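**Ticket 901: arm stops halfway through kitchen clearing routine**

Status: open, waiting on supplier
Product: Rindero tabletop arm, two-finger gripper, Samero task software
Site: Steltard test kitchen
Priority: normal

**Reported problem**

The arm runs the "clear and sort" routine on the worktop. It is meant to take soft items out of one container, put them in another and go back to its rest position. It starts as it should, reaches the first container and closes the fingers. Then it either stops with "grip not confirmed" or carries on as if it had picked something up when it hadn't. The second fault is the worse one because the log shows the job as complete.

We have been asked whether the arm can take over the small end-of-day jobs in the kitchen: emptying bowls, putting cloths in the wash, wiping down. This ticket only covers the first of those.

**Already tried before the ticket was opened**

- Power off at the wall, wait, power on. No change.
- Gripper recalibrated from the Samero menu. Passed. No change.
- Finger pads wiped with a damp cloth and dried. No change.
- Routine deleted and taught again from scratch. Slightly better in the morning, same fault by the afternoon.

**Log**

09:10. Ran the routine with plastic tubs and sponges. No faults. Sponges spring back against the fingers, so the software gets a clear reading.

09:40. Same tubs, cotton dusters. "Grip not confirmed" twice in a row. Watched the third attempt from the side. The fingers closed on a single fold, the fold flattened and the reading dropped below the limit.

10:15. Lowered the grip limit by 2 steps. The arm now lifts the dusters most of the time. It also reports a good grip when it closes on nothing. Put the limit back.

11:00. Swapped the tubs for steel bowls, which is what the kitchen uses. More stops than before, and a new message: "target edge uncertain". Checked the ceiling lights. With the row above the worktop switched off the message went away, but the kitchen can't work with that row off.

11:30. Asked Zaugg, who supplied the mounting plate, whether the plate could be loose. They sent a torque figure and the bolts are within it. Plate ruled out.

13:20. Slowed the closing speed to 7 on the Samero scale. The fingers gather more of the cloth before they meet. Best result so far. The routine takes a good deal longer, and a person would have finished and gone home.

14:05. Tried a heavier tea towel. Lifts cleanly, then drags over the rim on the way out because the lift height is set for small items. Raised the lift height to 300 mm. Clears the rim now. 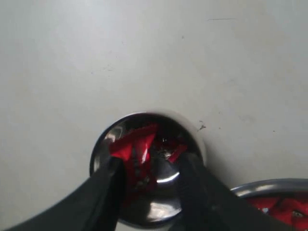 14:30. Finger depth is the next thing to settle, as the taught position was made on a tub and the depth was never checked on the bowls. If the tips stay high they only catch the top of a fold, and if they go too low they may touch the metal and trip the force stop. For the bowl work we want both tips inside the rim with one on each side of the bunched red material, coming in at an angle so that they close towards each other. The polished inside of the bowl also picks up some of the red, and we suspect the software takes that reflection for part of the item when it looks for an edge. Noted for Samero.

15:10. Saved a separate taught position for bowls. Old tub position kept under its own name.

15:45. Put a sheet of matt grey card inside an empty bowl and ran the edge check alone. No "target edge uncertain". Without the card it came back. Card is not a fix for a working kitchen but it does point at the shine.

**Where we are**

Grip fault: improved by the slower closing speed, not cured. Thin cloth still fails now and then.

False "complete" message: not fixed. Can't be changed from our side.

Edge message: cause probably reflections. Needs a change in the software, or dull bowls.

**Questions for Samero**

1. Can the grip be checked again after the lift, before the job is marked complete?
2. Is there a setting to ignore reflections inside a container?
3. Can the grip limit be set per item type? One value for sponges and cloths doesn't work.

**Reply to the kitchen**

Please carry on clearing the bowls by hand for now. The arm can be left on sponges and tubs during the day if someone looks in the tub afterwards. Don't go by the "complete" message. Wiping down has not been tested and should not be switched on.

Next update when Samero answers.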